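Community Help > Robots and Automation > Rules and good practice

Household task sessions with a humanoid: what floor and staffing rules do you use?

Posted by carpetside, June 4, 2020

I've been asked to write the house rules for our test room at Trimis. We do tidy-up tasks with a wheeled or legged humanoid, mostly shoe racks and a few tabletop jobs. Until now the rules have been whatever the person on shift remembered. Our insurer wants a written sheet by September and I'd like it to be one that people will read.

The room is set up like a living room, with carpet tiles, a sofa and a low rack of slippers. I'm stuck on three points.

1. How close can the second person stand while the arms are powered? Our draft says 2 meters, but in a small room that puts people in the hallway.

2. Cables. We have power strips on the floor on the same side as the arms, and the draft only says "keep tidy."

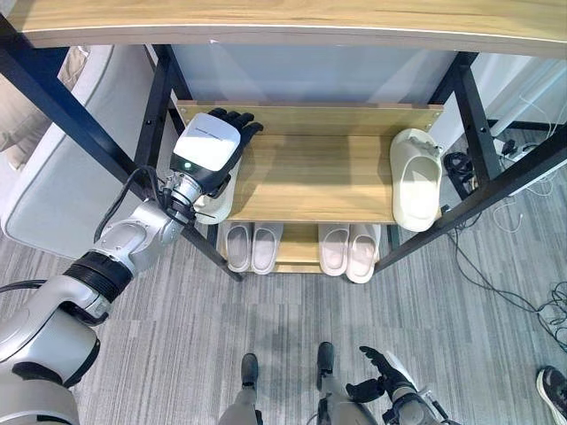 3. Fragile or clear items. Do you ban them or allow them with a sign-off?

I've read the general safety standards and I understand the risk assessment part. What I'm after is the everyday stuff, the lines you would put on a sheet taped to the door.

mastutau_lab

We run a similar room at Mastutau and our sheet is one page. The parts that answer you:

Distance. We gave up on a single number. The rule is that you stay outside the reach of both arms, including the one that isn't doing the task. People watch the working hand and forget the other one, which may be hanging at shin height right next to where they want to stand. We taped the reach line on the carpet at full extension plus 700 mm. Anyone who needs to cross it calls "crossing," and the operator stops the arms and answers before they move. A nod doesn't count.

Stop button. One person holds it and does nothing else. That person doesn't fix slippers, take notes or hold a phone.

Resetting the rack. Arms stopped first, every time, even for one shoe. This is the rule that gets broken most, usually when a hand is in among the pairs and someone thinks they can just nudge a slipper back into line. 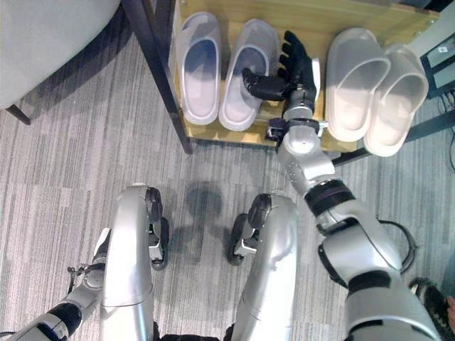 We also limit arm speed for the whole session to 70 percent of what the task was tuned at whenever a visitor is in the room. It's slower and the operators complain, but it has been easy to enforce. The setting goes on the session log along with the name of the button holder.

One more for the door sheet: closed shoes, no loose sleeves, and badges tucked in. Put it first, because people stop reading partway down.

hallway_ray

just use common sense, we never had a written sheet and its fine. keep your feet back. I think the standards people want you to fence it but then you cant do home tasks at all so whats the point

cirndale_ops

I'd skip the advice above this one. An insurer is going to ask for the sheet.

On cables, "keep tidy" can't be checked, so it won't be. Ours at Cirndale reads:

Power strips go against the wall, never inside the reach line.
No loose coils on the floor on the side where the robot turns or backs up.
Any cable that has to cross the walking path is covered or taped along its full length.
The operator walks the floor before power-on and initials the log.

For a robot that rolls, add that the path behind it gets checked too – wheels and cords are a bad mix, and the operator usually has eyes on the hands.

On clear items, we don't ban them. Transparent plastic is allowed, glass isn't, and anything clear needs a dry run first with the gripper closing beside the object. Depth sensing on clear surfaces is poor and a wrist camera gets washed out by the reflections, so don't let anyone approve a grasp from the wrist view alone. 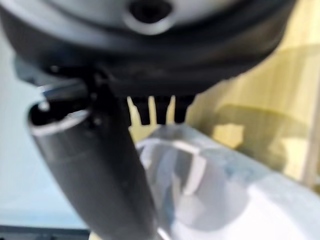 Wrist view, clear plastic close to the gripper

We had the Hallgrímsson checklist to start from, a long document that a former supplier left with us. It has 1,658 lines and I don't recommend it for a door. What we kept from it was the idea that each rule names one person. "The operator checks" works. "Ensure that" doesn't, and I'd go through your draft and rewrite every one of those.

As for where the second person stands, I agree with the reach line. I'd add that the observer should be in one agreed spot for the whole run, where the operator can find them without looking around. Ours is to the side and slightly forward. Standing behind the robot is out, and so is stepping over cords to get a better look at the rack.

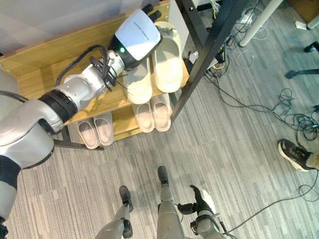
Last point, write down who can change the sheet. We let any operator add a rule on the spot and only the room lead can remove one. The page got long, so twice a year we cut it back to what fits on one side of paper.

carpetside

Thanks, both of the long replies are going into the draft. I've dropped the 2 meters and ordered floor tape. Does the reach line move with the robot when it drives between stations, or do you tape each station separately?

cirndale_ops

Each station separately, with a different color for the driving lane. Everyone stays out of the lane until it's parked.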